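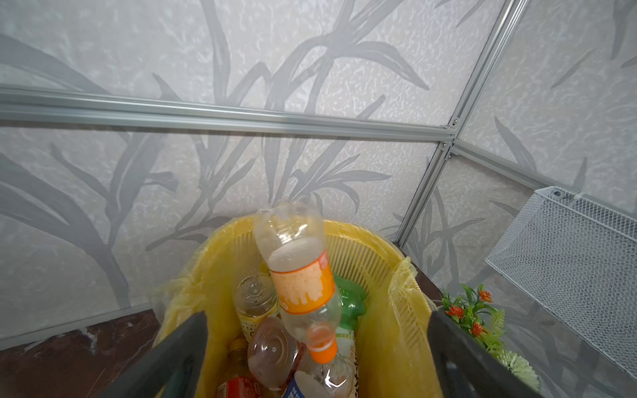 Can It Take Out the Empties Yet? Speaker notes, Tuesday evening talk

Before I start
Thank Leonilde Guerreiro for the invitation and for the coffee. Check that the people at the back can hear. Say that questions are welcome at any point, and mean it this time, because in March I talked straight through three raised hands and heard about it afterward.

Opening
I want to begin with my mother's kitchen. She had a bag on a hook behind the door for the empties, and every evening one of us children was sent around the house to collect them. It was the first job any of us was given, at four or five years old, and we were very proud of it. So when people ask me whether machines can do housework yet, I don't think about cooking or ironing. I think about that bag on the hook, and whether I would trust a machine with the job we gave to the smallest person in the house.

(Pause here. Let people remember their own first chore. Somebody usually laughs.)

What the job asks for
Picking up a drink bottle sounds like one action, and when you slow it down it is a whole string of small decisions. Which one first? Where do I take hold of it? If I squeeze here, will it fold up on me? A full bottle is a friendly thing, firm all the way around. An empty one has usually been stepped on or twisted, and it weighs next to nothing, so if you brush it with your finger on the way in, off it rolls.
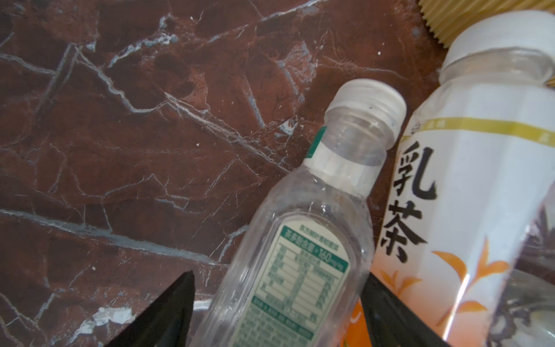

Clear plastic is the part I always end up talking about too long, so watch the clock. You and I find a clear bottle by its label, its cap and the little streaks of light along its side, and we do it without any effort. A camera gets the same light we do, but what it has to work out is where the bottle stops and the floor behind it begins. Put that bottle on a busy, shiny, veined surface and the floor shows straight through it. Then lay another bottle up against it, and now there are two edges that might be one edge. Custódio Neves, who taught me most of what I know about grasping, used to make his students pick up bottles with one eye shut and an oven mitt on. They came out of it a good deal more patient with their machines!

The Skonik trial
Go slowly here, people want the numbers. We ran 300 pickups on the Skonik arm, single bottles first and then heaps. The slip-ups came to 72 in all, and I counted everything — drops, misses, and bottles that hit the rim and bounced out. Most of them were in the heaps. We were kind to the machine in one respect, in that we never asked it to open a door or climb a step on the way.

Mention the liner. A bag folded over a bin looks tidy, but it is soft, it moves, and fingers can catch in it. A person lifts a hand a bit higher without thinking. We had to teach that height, and then teach it again when we changed bins.

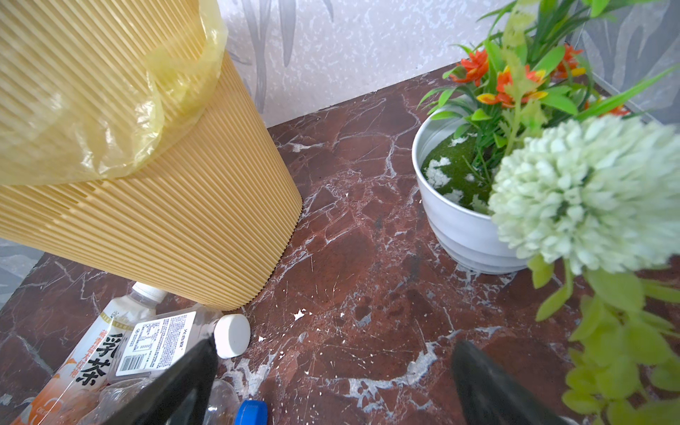
The other thing a person does is leave the rest of the room alone. If there is a vase near the wastebasket, or a pot of flowers with long leaves hanging out over the floor, you go around it. My grandmother would have had plenty to say to anyone who cleared the bottles and took the flowers along too. Knowing what isn't trash is half of the chore, and I would rather have a slow machine that understands this than a quick one that doesn't.

Shop floors
Some of you are here from Estex and Iyamu, so a word for you. A shop floor is easier in some ways. You choose the bins, you choose where they stand, and the same sort of thing comes along all day. If your line turns out 400 alike containers in a shift, you can have good help with that now. Mixed returns are closer to my mother's house, and I would keep a person nearby.

(If Leonilde asks about price, say I don't sell them. Send her to the Amine table by the door.)

The heap
Save a good 8 minutes for this, it always gets the most questions. Explain that in a heap the best bottle to take is often a dull one at the side, with a bit of open floor next to it where a finger can go down. Caps and small crumbs get left behind, so a broom still has to come out at the end. Ask the room which bottle they would take first, and let them argue. 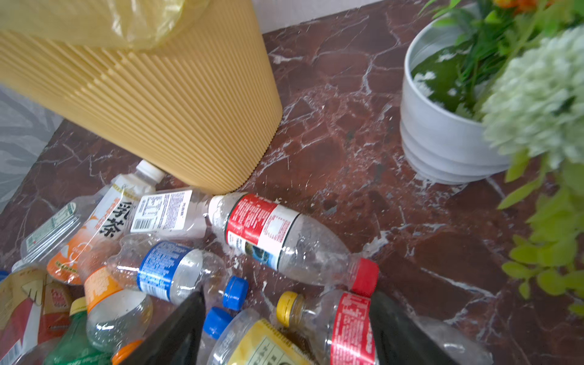 Questions I expect

Would I have one at home? For the bottles, yes, if I were in the next room. I would not go out and leave it working.

Does it sort? Ours didn't. Everything went into the same bin, and sorting by color or by material is another evening's talk.

What about the last drops in the bottom? A nuisance. They shift the weight as the bottle tips, and a loose cap means a sticky floor. Tell the orange soda story only if there is time.

Will it take jobs? Don't hurry this one. Ask what they do for work before answering.

Chairs need stacking afterward, and the key goes back to Leonilde.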